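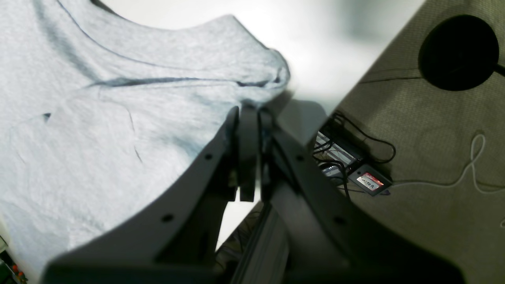 Gray T-shirt with dark seams.

Bench Jeweler / Stone Setter, Fine Jewelry
Hanik — Setting and Finishing Department

Hanik produces 14k and 18k gold and platinum rings, pendants and bracelets for independent retailers. The department sets 1,380 stones in a normal month, most of them round and oval, and sends finished pieces to Wistudier for grading reports before shipment. One full-time bench position is open from April.

Duties
Prong, bezel and channel setting of diamond, ruby and emerald. Prong retipping and shank sizing on returned pieces. Laser welding of findings. Final polish and rhodium plating of white gold. Entry of stone weights and metal loss in the job record at the end of each shift.
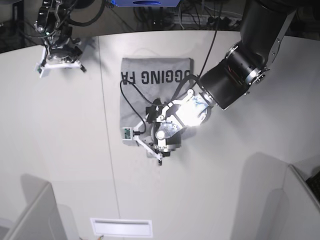

The main work for this position is the Cifuentes line, a pavé band in 18k white gold with melee down to 1 mm. Setters work under a microscope at 20x and must hold table height even across the full row. Repair work on the older Etadik settings is shared among all benches.

Requirements
Three years at the bench in a production shop. Own hand tools; gravers, burs and microscope are supplied. Ability to read a CAD drawing and a stone map. Experience with platinum is useful but not required.

Terms
Day shift, 7:30 a.m. start, paid overtime in November and December. Signing payment of $2,000 after the trial period. The trial includes a bench test — one four-prong solitaire and one channel row, stones supplied.

Send a resume and photos of three finished pieces to Lungile Van Wyk, Setting and Finishing. Quote reference 653.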